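About Skenier

Posted 7 January 2024 by the Skenier team

Hi, and thanks for stopping by! We're Skenier, a small shop in Dandstead that helps shoppers figure out who really owns the brands they buy, and where those owners send their political money. We started with one spreadsheet and a long argument over coffee - now there are 14 of us.

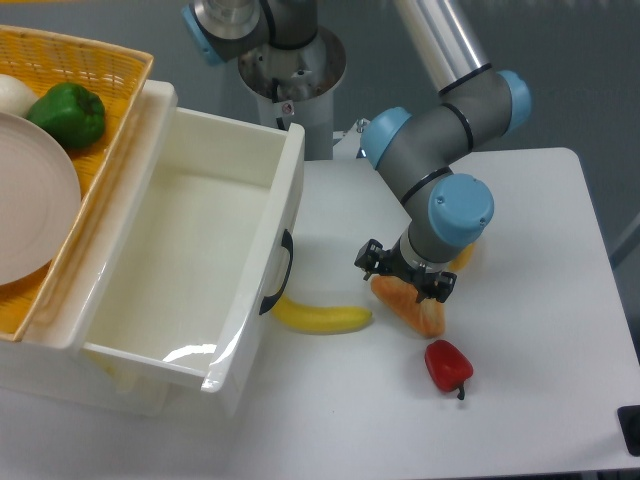
We read campaign filings, call company press offices (some 36 of them last October) and write up what we find in everyday words. We don't tell you what to boycott. That's your call! Our browser add-on, Vovgate, puts the same notes next to the store page you're on, and it's free.

Spotted a mistake? Write to us and we'll fix it within 4 days.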